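Looking After the Two-Arm Cell: Report on Our Spring Placement
Zuzanna Pietrzak and Matúš Krajčí
Supervisor: Elspeth Pringle

3. Getting to know the cell

When we joined the Ostura project in February we rather imagined we would be writing clever programs from the first morning. Mrs Pringle had other ideas (quite rightly, as we now admit!) and gave us the maintenance folder instead, together with a pot of tea and the advice to read it twice. The cell is known in the workshop as Stulleck, after the village where the first one was put together, and it has two arms facing each other across a white table with plain walls on three sides. Its inventory number is 3495, and we wrote that on so many forms that we shall probably remember it for life.

Our job was to keep the cell fit for use, which meant checking the bolts, the grippers and above all the cables, and then trying both arms together on a small object before signing the sheet. 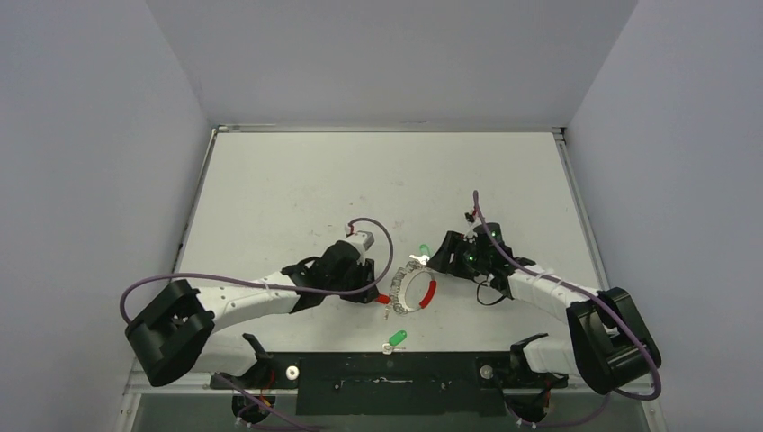
Figure 2. Both grippers at the ring, with the purple cables looped above them.

3.1 The cables

We spent far longer on the cables than on anything else. Each arm has a purple one that follows it out to the gripper, and it needs enough slack for the wrist to turn fully but not so much that it droops on to whatever is being handled. Matúš liked a generous loop and Zuzanna liked a tight one, and we argued about it very happily for most of a week. In the end we moved each arm by hand to its furthest reach, marked the cable there with a bit of tape, added 5 centimetres and took the tape off again. Rostislav Hrnčiar, who built the table, told us he had always done it by eye, but he was kind enough to copy our method into the folder. 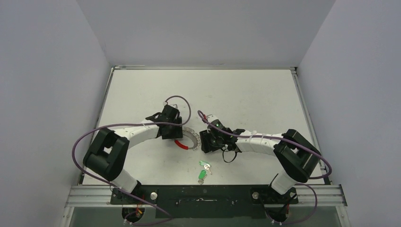 Once the slack was right we went on to the mounting plates. The bolts are tightened with the power off and the arms resting, a little on each side in turn, and afterwards you take hold of the elbow and give it a gentle push to feel for any play. We found some in the left arm on our first Saturday and were terribly worried we had broken it, but a quarter turn on one bolt put it right.

3.2 The trial run

After every check we let the arms work for 30 minutes while one of us sat by the stop button and the other kept the log. We noted any squeak, any cable that rubbed and any finger that closed late. Killian Jacquet asked us to write down the dull runs as carefully as the bad ones, and we did try, although the entries from late afternoon are a good deal shorter than the rest.

Still to do: replace the worn tape on the tool drawer, order spare finger pads from Costow, and ask Mrs Pringle whether the bolt check can go from weekly to fortnightly.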